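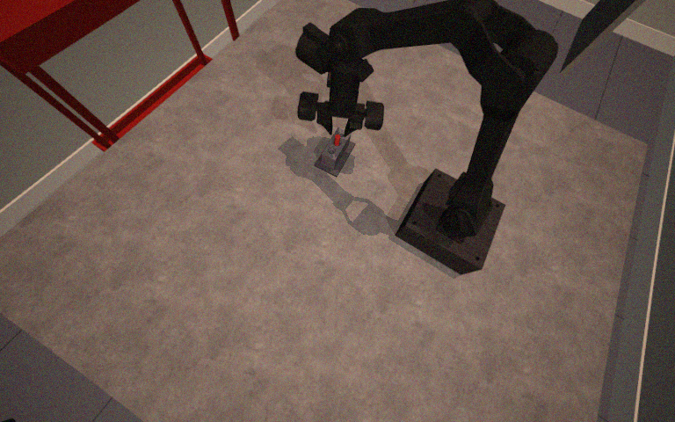 Worked on the pitch report for the Gellomley ground before breakfast. The square has 10 strips and 9 are fit for use; the one nearest the pavilion still holds too much moisture at the top end. The outfield is a mottled grey-brown, much like the mat under the black arm, and the ball slows badly on it past the inner ring. Rolled strip four twice with the light roller. Bounce test at noon gave an even result at both ends.

Badum batted first in the afternoon and made 204, all out. Their opener left the short ball alone and scored mainly behind square. I kept the book for the full innings and found one leg bye entered as a run in the 31st over - corrected, total unchanged. Koyama started the chase well, then lost three wickets to the slower ball bowled across the seam. Stumps drawn early for light.

Evening: carried the batting averages forward. The Rendov left-hander needs a few more runs to pass 900 for the season, with two matches left. Heavy roller booked for the morning. Covers on - pegs short on the north side, must order more.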